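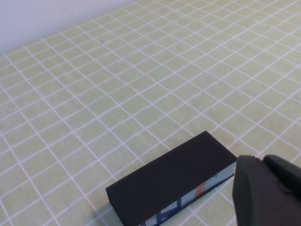

June, 6:40 in the morning

Awake since four. The upstairs neighbor has taken up rowing, or something that sounds like rowing, and I lay there keeping stroke with him until the birds started.

Spent an hour on the quilt. I use the word loosely. What I have is a stack of cut squares, a seam allowance that changes with my mood, and a deadline, the deadline being Marina's baby, who is not going to wait for me to learn to press a seam open. Francine MacPherson, who talked me into the class at Rokelska in the first place, says to finish each row before I look at the whole. I looked at the whole. It leans. If you stand at the bedroom door and tip your head left it looks fine, so maybe I'll include a note to that effect.

Rokelska is 500 square feet of fabric and one chair. You cannot sit in the chair. Chantal Dhillon runs the register and has a way of asking "And what is this for?" that makes me want to invent a better project than the one I have. Last time I told her curtains. Now I own two yards of a very nice blue and am, I suppose, making curtains.

Brock called during breakfast to tell me he has been moved to the Drurnus account, which is either a promotion or a punishment, and he wanted my view. I said it depended on the parking. He took this seriously and went off to find out. We have been brother and sister-in-law for 9 years and I think it's going well.

Later, 3 p.m.

Unpicked a row. It took longer than sewing it did, and it was much better work — neat, careful, no wobble at all. I may have a gift for this end of things.

Lunch was the last of the lentils. Ghislain Sutherland came by to return the ladder and stayed to give his opinion of the hydrangeas, which he believes are sulking. He recommends coffee grounds. He recommended coffee grounds for the slugs too, and for the drain.

Evening

Re-sewed the row. Leans the other way now. Francine, by phone: "Then the two of them will cancel out." I don't believe that's how it works but I've gone with it.

Need: more cream thread, batting, lightbulb for the hall, card for Marina. Ask Chantal whether the blue comes in a wider bolt. Do not say what it's for.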